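The Pouch Table at Larnberg: Work in Pictures

Text and selection: Josefien Desmet
Published Aug 3, 2023

At Larnberg we pack and check small office goods: pencil cases, notebooks, pen holders, soft bags with a zipper. Most of this work was done by hand for as long as I am in the company. Since last December two robot arms share the checking of soft goods with us, and many colleagues from the other floors have asked me what this means for the people who did it before. This page is a small answer. It has few pictures and more words than a gallery should have, but I wanted to write down what my colleagues told me while they still remember how it was in the beginning.

First, how the work was before. Four people sat at a long bench and took pouches from a crate. Each pouch was pulled flat, looked at from both sides, opened, closed and put away. On a normal shift one person did 100 pouches before the first break. It is light work, but the same two fingers of the same hand do nearly all of it. Gudrun Eichhorn did it for 16 years, and she has a special way to shake her right hand that all of us know. When the management told us that arms would come, she asked only if they would also do the zippers.

They do not do the zippers yet. The arms have learned to take a pouch, to pull it straight and to lay it down so that the label can be read. The program is called Vustico, and it was prepared by Colm Nic Giolla together with two people from our bench, who showed him how they hold the fabric. I think this was a good decision. Colm knows very much about motors, but he had never in his life flattened a pencil case.

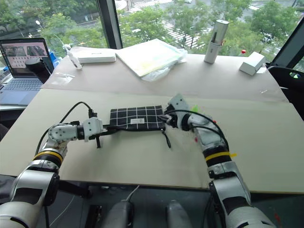 Soft goods are difficult for a machine, and this was the part that surprised me most. A box has always the same shape. A pouch changes its shape every time you touch it. Colm explained to me that the two sides must work together, one gripper at each end, as they do with the black pouch with the white grid, and that the zipper pull which hangs down at the right end is the thing he thinks about in the evening. If a gripper closes on the pull and misses the fabric, the pouch turns and the label goes out of sight. Gudrun heard this and said that it was the same for her in her first week. She showed him that she feels for the end of the zipper with her thumb before she takes hold. The arms have no thumb, so he changed the angle from which they come.

What changed for the people? I asked this question to everyone at the bench and I received very different answers.

Žofie Zelenák is satisfied. She has now the task to decide about the pouches that the arms could not judge, for example when a label is sewn a little crooked. She likes that she must think. Before, she told me, she could do a full shift and not remember one single piece of it. Now she remembers the bad ones and even talks about them at home.

Tomos Dafis is less satisfied. He liked the bench because of the talking. With four people on one side of a table there was always a story, and the hands did their work alone. Today two of the four places are used, and the other two colleagues went to the Corkex line on the ground floor. Nobody lost the job, and this should be said clearly, but it is also true that they do not eat lunch at the same time as we do anymore. Tomos asked that the breaks are put together again. The answer from the management has not come yet.

Gudrun herself has moved to training. She writes the instruction cards for new goods, and when a new article from Kaewmanee arrives, she handles it first and makes notes: where it is stiff, where it slips, what hangs from it. Colm reads the notes and makes from them the settings. She complained in the beginning that she writes more than in school. Her hand is better, she says, but the shoulder is not, and for the shoulder she blames the computer.

There is also the question of speed. The arms are slower than Gudrun. In the first weeks people from other departments came to look and they were a little disappointed, they had expected something like in the films. But the arms do not have to be fast for us. They take the regular pieces, and the person beside them has time for the pieces which need an opinion. When there is a rush order, we still put people on the bench and do it by hand.

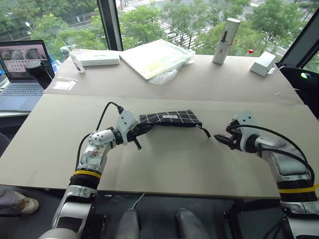
Left gripper closed on the pouch, right gripper open and hovering just beyond the zipper cord.

I have looked at this position many times. Žofie calls it "the waiting hand". She knows from it if a pouch will go well, and she is right more often than the counter on the screen. Colm has asked her to explain how she sees it. They have sat together for two afternoons now and have filled several pages.

If you work at Larnberg and want to visit the table, please ask Tomos for a time. He is happy when somebody comes to talk.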